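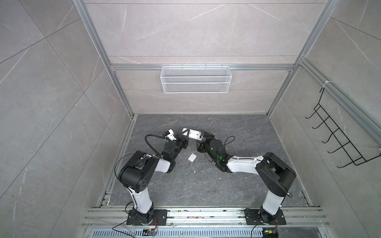
# How do robot arms learn a job?

*For the Saturday robot club, juniors and anyone's little brother or sister. 07/03/2026*

Quick version first. A robot arm doesn't know anything when you plug it in. Nothing at all. It doesn't know what a cup is. Somebody has to show it.

Our club is called Latau. We've got two arms on one bench and they work as a pair, like your left hand and your right hand. The big job this term is for the Stitetti, our competition in June.

## What's in an arm?

Hold your own arm out. Go on.

- Shoulder. Robot has one.
- Elbow. Yep.
- Wrist. Yep, and it can twist further than yours.
- Hand. Sort of. It's called a **gripper** and it has fingers that open and close.

Where you have muscles the robot has motors, one for every joint. Where you have nerves it has wires. Your nerves are tucked away inside you, but some robot wires have to loop about on the outside so the joint can bend without pulling them tight. If a loop is too short the arm gets stuck halfway. We learned that in week one!

The long white bits in between are called **links**. Links don't bend. Only joints bend. (Same as you, bones and elbows.)

## Why two arms?

Try this. Put one hand behind your back and take the lid off a pen. Hard, isnt it?

Lots of jobs need one hand to hold and one hand to do. So our arms share. One keeps the thing steady and the other comes in next to it. The tricky part is not bashing into each other. Two grippers in the same small spot is like two people reaching for the last biscuit.

## How do you teach it?

You could write a list of orders. Move elbow. Stop. Move wrist. Stop. Close fingers. That works if everything is always in exactly the same place. Move the thing a tiny bit and the robot grabs air.

So we do it another way. A person drives the arms through the whole job and the computer remembers all of it, where every joint was and what the camera saw. Then again. And again. One go is called a **demo**, short for demonstration.

We want 300 demos before June. Each one takes 35 seconds if you don't mess up. Messing up is fine, we just start that one again.

After that the computer hunts for the pattern in all the demos, and then has a try by itself. The program we use for this part is called Huaranga. It's slow so we leave it on over lunch.

## Why do the same thing so many times?

Becuase they're never quite the same. The object is a bit to the left, or turned round, or the light has changed. If the robot has only ever seen one way, it only knows one way. Think about catching a ball. You didn't learn from one throw.

## The competition bit

Teams get 5 minutes. The robots have to do the job alone, no hands, no helping, no shouting at it (shouting doesn't do anything anyway, they can't hear). Top score is 440 points. Last year's winners were a team called Vultard and we'd quite like to beat them.

You lose points for dropping things. You lose more for touching the arm.

## Words to remember

**Joint** – a part that bends or turns

**Link** – the stiff part between two joints

**Gripper** – the robot's hand

**Demo** – one go at showing the robot the job

## Try it at home

You need a friend, a scarf and a plastic cup. Friend wears the scarf over their eyes and is the robot. You give orders, one joint at a time. "Bend elbow." "Open fingers." No saying "just pick it up"!! Get the cup from one side of the table to the other, then swap.

Write down how many orders it took and bring it next Saturday.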